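Projekt Gomari, Zwischenstand vom 28. Dezember. Für alle, die seit August mitlesen: Unsere Studiengruppe bringt einem Roboterarm bei, alte Desktop-PCs zu zerlegen. Kurzer Thread.

Das Semesterziel ist kleiner geworden. Geplant waren 8 Arbeitsschritte pro Rechner, jetzt konzentrieren wir uns auf 2: Arbeitsspeicher ziehen und Laufwerke lösen. Die Schrauben machen wir vorerst von Hand.

Die Steuerung läuft über Bilton, unser eigenes kleines Python-Paket. Im Repo liegen inzwischen 1172 Commits, davon viele mit der Nachricht "fix" - aufgeräumt wird nach der Abgabe.

Stand am Arbeitsplatz:
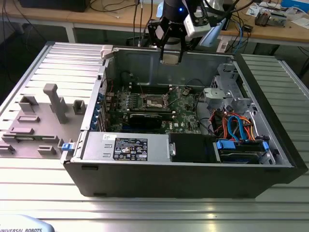
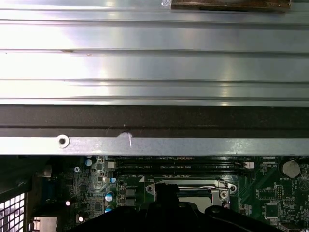 Erst der offene Dell mit dem Greifer darüber, dann Speicherslots und CPU-Sockel aus Sicht der Kamera am Arm.

Größtes Problem ist zurzeit das Licht. Blankes Blech reflektiert stark und die Kantenerkennung springt dann hin und her. Wir testen feste Belichtung gegen Automatik. Feste Belichtung liegt bisher vorn, braucht aber pro Gehäusetyp eigene Werte.

Zweites Problem: die Verriegelungen an den Speicherslots. Die Finger sind dafür eigentlich zu breit. Ein schmaleres Paar ist gezeichnet, der Druck steht noch aus.

Für die Auswertung wollen wir around 200 Durchläufe, also ungefähr so viele wie die Gruppe Trullell im letzten Jahr. Das Protokollformat übernehmen wir von dort - Startlage, Dauer, Abbruchgrund.

Code und Protokolle kommen nach der Abgabe ins Repo.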